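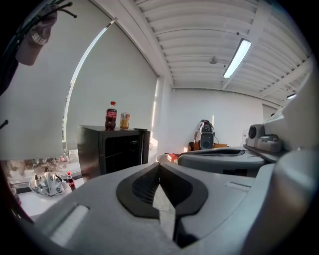

## 4.2 Masking the tool out of the tracker

I spent most of the first month blaming the wrong piece of software. Our pose tracker, Terner, takes the video from the camera on the hand-held gripper and works out where the camera is in the room, so that the hand's path can be replayed on an arm later. On paper the front end is boring (find corners, match them to the last keyframe, throw out the bad matches, solve for the pose) and I went in expecting the trouble to be in the solver. I rewrote the solver twice. The paths still came out too short, as if the person holding the tool had been lazier than they were!

Figure 4 has the explanation in it, and I'd looked at frames like it for weeks without noticing. The gripper's own body takes up most of the lower half of the view. It moves with the camera, so any corner found on it looks perfectly still from one frame to the next, and the dark textured pattern inside the jaw opening is just the kind of surface a corner detector loves. The blind and the bare white wall give the detector very little by comparison. Put those together and you get a big, confident group of matches all voting for "we haven't moved."

The obvious fix is a fixed mask, and that's what we did first. Béla Antal drew one by hand over the gripper body and we dropped every corner inside it before matching. That got us most of the way and I'd recommend it to anyone who has an afternoon to spare. It has one weak spot, though: a second gripper. In Figure 4 there's another gray one lying beyond the first, with its own black-edged opening, and a hand-drawn mask knows nothing about it. If it stays put it's a fine landmark and we want to keep it. If somebody picks it up halfway through a recording, it becomes a landmark that walks around the room.

So the mask in the current version has two layers. The first is the fixed one. The second is a per-track score that starts neutral and drops each time a track disagrees with the pose found from everything else. A track that falls below the cutoff is muted for 120 frames and then allowed back in. I tried muting for good, and it was terrible – a short burst of motion blur could silence half the room, and the tracker would then cling to whatever was left.

Where the surviving corners sit matters too. With a lens this wide, straight things such as the ceiling beams and the edges of the window bend more and more toward the outside, and the corners of the image go black. We fit the lens model in Flulen, our calibration tool, and it does well near the middle and gets worse toward the rim. I didn't want to crop the rim away, as the ceiling often gives us our best view of rotation. Each match gets a weight instead, full strength in the center and fading outward, and the image is split into cells with a cap of five corners per cell. The cap was a late addition. Before it went in, a busy spot like the edge of a light fixture would soak up the whole budget and leave the far side of the view with nothing.

I ran the three versions (no mask, fixed mask, both layers) over the same set of 843 recordings. We call a run failed if tracking is lost and never comes back, or if the path ends over a hand's width from the dock it's supposed to end in. With both layers on, 34 recordings failed. I watched all of them, and the ones I could make sense of mostly had the camera pressed close to a blank surface with nothing but the masked gripper in view. No amount of scoring helps there, and Terner now reports a gap in the path when too few corners remain. An earlier build guessed its way through, and the guesses looked so smooth that they slipped past my checks.

Two things are still open. The fixed mask has to be redrawn whenever the camera mount is changed, and Béla has a half-working script that learns it from frames that should differ but don't. The cutoff for the track score was also tuned by me, by eye, on recordings from one room, and I'd treat it with some suspicion until it has been tried elsewhere. Section 4.3 covers timing between the camera and the jaw sensor, where we had a completely different set of problems.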